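Home Courses Handouts Timetable Contact

July

Household Textiles, Evening Course
Handout 9: Folding fleece on whatever surface you've got

Last session we folded cotton, and everyone went home feeling capable. Cotton takes a crease and keeps it. Fleece has no such manners. You press it, it thinks the matter over, and then it comes back up.

These notes cover the flat fold and the fold in thirds. Rolling is in the next handout, along with my views on it.

1. The surface

Several of you asked what to do if you don't own a folding table. I don't know anyone who owns a folding table. Use what the house offers, provided it's flat and you can reach most of it without climbing. A dining table is fine. A bed is fine if it's firm, and wretched if it's soft, as those of you who tried it for homework reported at some length.

Plastic covers divide people. Fleece slides over them easily, which helps at the spreading stage and is a nuisance afterward, when you pull one corner and the whole piece follows you like a dog. Under a bright window they also throw a glare that hides small folds. Move yourself around until you can see the cloth properly, or do it in the evening.
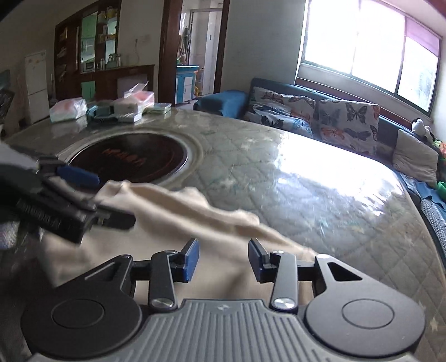
2. Spreading out

Start with the far edge. People always start with the near one, because it's there, and then push the rest of the cloth away from them until it sits up in a ridge. Pushing fleece doesn't flatten it. Take hold of the far edge and draw it out, then let go and look at what you have before you do anything else.

Find the corners. On a plain square piece this takes a moment. On anything with sleeves, a hood or an opinion, find the longest straight seam and treat that as your edge. Then work outward from the middle with the flat of the hand. Light strokes, in one direction. If you scrub back and forth you'll make new wrinkles at about the rate you remove the old ones.

Allow 20 minutes for your first attempt at the whole exercise. It gets quicker. Pelix, the longer course some of you are considering, sets a timed test at the end, but we don't, and I intend to keep it that way.

3. Clearing the rest

I said in class that you should clear the whole surface before you begin, and was asked whether I do this at home. I push things to the back. A tin, a packet or a bag can stay, as long as it's out of the way of the cloth at full spread – and full spread is always wider than you expect. Anything hot, sharp or damp goes somewhere else. If your table has a cooktop in it, check that it's off and cool first. Then check again.

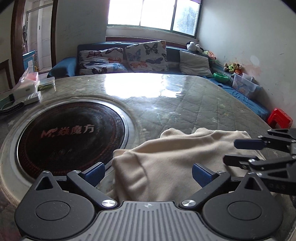 The sofa is a fair place to put finished pieces. It's a poor place to put unfinished ones, which will still be there in the morning.

4. Lifting a corner

Pinch the corner itself, a little way in from the tip, so that you have both the edge and some of the body of the cloth. Lift before you pull. A lifted corner travels across the piece cleanly, while a dragged one gathers everything in its path. Set it down on the opposite corner, let go, and resist adjusting it until its neighbor has come over too.

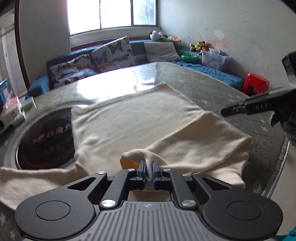
Bakari Lyimo
Course tutor, Trarkia evening program

If the piece is hanging over the side, bring that part back up before you fold. The overhang has weight and will slowly pull your neat edge down toward the floor while you're admiring it.

For thirds, turn in one long side, then the other over it, and fold the resulting strip in half. Thick fleece may refuse the last fold. Leave it as a strip.

For next time: fold one large piece and one small one, both methods, and bring the worse result. Marks are out of 13, for reasons that predate me.

Filed under: Laundry & Linen, Course Handouts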